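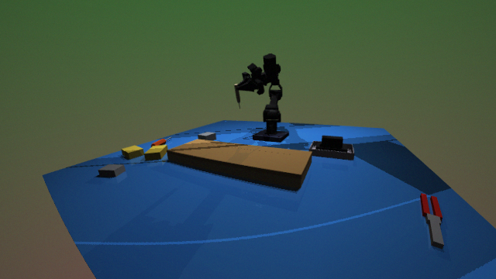
Bras robotisé noir et objets posés sur un plateau bleu (image de synthèse)

Préparer la lettre de janvier de votre association sans y passer ses soirées

Publié le 20 janvier 2023 par la rédaction de Javismont

Bonjour à toutes et à tous, et meilleurs vœux puisqu'il est encore temps ! Vous êtes plusieurs à nous avoir écrit pour savoir comment bâtir une lettre de rentrée que vos adhérents auront envie d'ouvrir. Voici donc notre façon de faire, celle que nous avons rodée avec l'association Vevham (et que nous corrigeons un peu chaque année, il faut bien le dire).

Étape 1 – Choisir le sujet principal
Prenez une feuille et notez tout ce que vous aimeriez raconter : l'assemblée générale, le repas, les nouveaux ateliers, l'appel à cotisation. Gardez-en deux, et mettez le reste de côté pour février. C'est un petit crève-cœur, je sais, mais une lettre trop chargée se lit en diagonale.

Étape 2 – Nettoyer la liste d'envoi
Exportez vos contacts dans un tableur, triez par adresse et supprimez les doublons. Retirez aussi les personnes qui se sont désinscrites. Si votre fichier dépasse 500 adresses, envoyez en deux vagues, le matin puis en début d'après-midi.

Étape 3 – Rédiger
Commencez par l'information utile : la date, le lieu, ce que vous attendez du lecteur. Les remerciements viennent ensuite, et ils peuvent être généreux ! Écrivez comme vous parleriez à un adhérent croisé au marché, avec des phrases courtes et un seul bouton bien visible – « Je m'inscris » suffit largement.

Étape 4 – Relire et tester
Envoyez-vous la lettre, puis ouvrez-la sur un téléphone. Cliquez sur chaque lien, même celui du bas de page (chez Vevham, il menait encore au programme de l'an passé). Demandez à 2 personnes de relire l'objet du message à voix haute.

Étape 5 – Regarder les retours
Attendez quelques jours avant de consulter les ouvertures et les clics, et notez-les dans un coin du tableur. Vous serez bien contents de les retrouver au moment de préparer la lettre suivante.

Ce site utilise des cookies pour mesurer son audience. Accepter – Refuser – Personnaliser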